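Sheets pilling after a few months, and is it worth buying a fitted sheet separately?
Posted in Home & Laundry by Despina Ristić, 19 April 2018

I have a question about bed sheets that I can't settle by reading the packages. We moved into a place in Danstead last July and bought all new bedding, because the old mattress was a different size. I got two sets. One is white, the other is plain sage green. The white one has stayed smooth. The green one started to pill at the foot end after a couple of months and now you can feel it with bare feet. It isn't torn or thin anywhere that I can find.

Both sets came from the same store and cost close to the same. The label on the white one says 100% cotton percale. The label on the green one washed out and I threw away the packaging, so I can't say for sure, but I remember the word "blend" somewhere on it. I wash both at the same setting, warm, regular cycle, and dry them on medium. Usually they go in with towels and whatever dark things are in the basket, because we pay per load in this building.

The other problem is that the fitted sheet on the green set comes off one corner at night. The mattress is 14 inches deep and there is a pad on top of that. I tried the elastic straps with metal clips and they left small holes in the hem, so I took them off again. 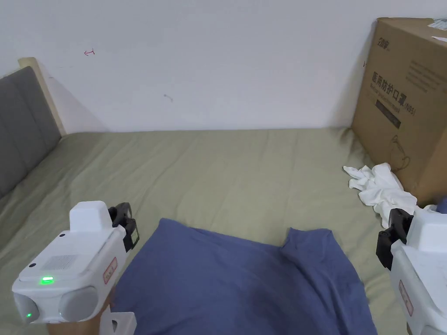 The green sheet on the bed

What I would like to know is this. Can I do something about the pilling, or is it going to keep getting worse no matter what? And if I replace it, can I buy just the fitted sheet by itself in a deeper size and keep using the flat sheet and pillowcases? The flat one is fine. I don't care much if the greens don't match exactly, but I would rather not end up with something that looks like a mistake. I'd also like to keep the price under what I paid for the set, which was 27 dollars on clearance.

Thank you in advance.

Matúš Jelínek
Member, 161 posts

The towels are your main problem. Terry cloth is rough compared to a sheet, and when they tumble together for an hour the towels rub the surface of the sheet the whole time. The short fibers get pulled up and tangle into pills. Cotton by itself will do this too, but the pills on cotton tend to break off in the wash. With polyester in the blend the fiber is stronger, so the pill stays attached. That would fit with your white set staying smooth while the other one didn't, even though you treat them the same.

For the pills that are there now, use a battery fabric shaver. Pull the sheet tight first. I do it with the sheet on the mattress, one section at a time, with light pressure. Don't press hard and don't go over seams or the elastic. It will take a while on a full sheet but you only need to do the foot end. A disposable razor also works, but it's easy to nick the cloth and I stopped doing it after I put a slit in a pillowcase.

After that, change how you wash:

Sheets go in alone or with other sheets and pillowcases.
Cool or warm water, not hot.
Short cycle. If your machine has one for delicates, use it.
Half the detergent you are using now.
Low heat in the dryer, and take them out as soon as they are dry. Overdrying makes the fibers brittle.

If you pay per load, save up both sets and wash them together. Two sets fit in a normal front loader without packing it. The dark things should go with the towels. Apart from the rubbing, zippers and hooks will snag a sheet.

It will still pill some at the foot, because that is where your feet move around all night. If you sleep in socks that makes it worse. But it should slow down a lot.

On the corner coming off: 14 inches plus a pad is too deep for a standard fitted sheet. Those are generally made for a mattress somewhere up to 12 or 14 inches. You need one marked deep pocket, and measure with the pad on before you order. Push the tape measure down to where the mattress meets the base, and write down the number from there to the top of the pad. Then buy a pocket at least an inch or two deeper than that to allow for shrinking.

Neusa Xavier

Yes you can buy the fitted one alone. Most department stores carry them as "open stock" which just means sold by the piece. I got mine from Gernico and it was fine. Don't get jersey if you hate pilling.

Senad Petek
Member

I agree with most of what Matúš wrote, but I would add a few things from doing laundry for a small guest house for several years.

Thread count won't tell you how a sheet will wear. We had high count sheets that pilled in one season and cheap percale that lasted until the hems frayed. Look at the fiber and the weave. Percale is a plain weave, and it holds up well. Sateen has longer threads sitting on the surface, so it feels softer in the store and catches more easily afterward. If the package says only "microfiber" it is polyester.

Turn the sheets inside out before washing. It sounds silly for something flat, but a fitted sheet has a right side and a wrong side, and the wrong side can take the wear. Close the pillowcases around nothing, leave them open, or they fill up with the smaller things and come out wet in the middle.

On matching the green, I wouldn't try. Sage is different from every maker. Some lean gray and some lean yellow, and yours has been washed many times by now. Put a white fitted sheet on the bottom and keep the green flat sheet on top. You already have white pillowcases from the other set, so it will look like it was planned that way. A white fitted sheet is also the easiest one to replace when it wears out.

For the straps, there is a kind that goes all the way under the mattress from corner to corner in an X. The ones I used were plastic clips with a rubber button in the middle, similar to a garter. They don't go through the fabric. You have to lift the mattress to put them on, and after that you leave them there and just unclip the corners on wash day. Try the deeper sheet first, though. If the pocket is the right size you won't need straps.

Keep the old fitted sheet for painting or for covering things in the closet.

Despina Ristić

Thanks, all. I measured with the pad on and got 16 inches, so that explains the corner. I will look for a white deep pocket percale one and shave the green one in the meantime. No more towels in with it.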